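Newsletter > Members > Hair and Grooming > October

Brush care, and the rest of it

Quick one this month, the hall booking ate most of my time and I've still got the Gostbridge minutes to type up. Main thing people keep asking for at the counter is the brush talk that Uthai Chuensuk gave, so I've written up my notes. They're patchy. I was also doing the coffee.

Start dry. Everybody wants to go straight to the sink and Uthai says no, get the hair out first. Tail comb, pointed end, lift from the base of the bristles and work out toward the rim. Old hair comes up in a sort of felt if you're lucky. If it won't lift, snip it across with small scissors and pull the halves out seperately. Don't yank. A bristle that comes out stays out.

Then the gray lint. This is the stuff people think is dandruff and mostly it's dust, dead skin, bits of towel and old product all stuck together. Dry toothbrush first, in between the rows. You'll be surprised how much comes off before any water goes near it.

Washing – bowl of warm water, not hot, squirt of ordinary shampoo. Baby shampoo if you have boar bristle. Bristles down, swish, and keep the cushion out of the water if it's the kind with a little air hole in the pad. Water gets in through the hole and sits there, and then you've got a musty brush and no way of drying it. Danish Chaudhry asked about plugging the hole with a bit of tape while you wash. Uthai said fine, just remember to take it off again. 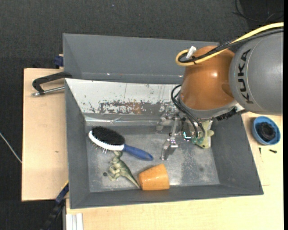 Paddle brush with black bristles.

Rinse, shake, then lay it bristles down on a towel overnight. Not on a radiator. Not standing up in a mug either, the water runs straight into the handle. Wood handles want a wipe right away and a tiny bit of oil now and then, whatever's in the kitchen will do but olive goes sticky in the end.

How often? Uthai's answer was every 2 weeks if you use spray or dry shampoo, once a month if you don't. Pulling the hair out should be every few days. I don't manage that and I doubt most of you do.

Someone at the back brought up vinegar. OK for the plastic ones, a splash in the rinse water, helps with hairspray build up. Leave it off natural bristle. Baking soda, she's not a fan, it gets down in the pad and won't rinse out.

When to give up on a brush: ball tips gone from the pins (run it over the back of your hand, if it scratches you it'll scratch your scalp), pad split or sunk in, or a smell that's still there after a wash. No point hanging on to it. Muthu Menon told us about a brush he's had since school and was told, kindly, to throw it out. He says he'll think about it.

Combs are easier. Soak, toothbrush, rinse, done. Check the seam on molded ones as it snags.

OTHER BITS

Junaid Bajwa is taking over the product swap table. Sealed or nearly full only please, last time we had 6 half bottles of the same conditioner and they all went home with the person who brought them. Label anything with a strong scent.

The Berilia evening is on, 7 pm start, doors a bit before. Braiding basics, bring your own comb and clips and a friend with patience. Room holds 200 so no need to book. Parking is round the back off Butt Lane, the front is permit only now and they do ticket.

Faisal Sial wants to hear from anyone with tight curls who'd let the trainees practise a wash and detangle. Free, takes 2 hours, you get lunch. They've had plenty of straight hair and hardly any of anything else, and they need it before their assessments. Leave your name at the desk in Bendurard or just reply to this.

Lost property – one glove, a green scarf, and a very nice set of sectioning clips in a zip pouch. Clips go to the trainees at the end of the month if they aren't claimed.

Next issue will have the notes on towel drying and the heat protectant question, which I ran out of room for. If you wrote anything down at the talk that I've missed, send it over, my handwritting gave out near the end.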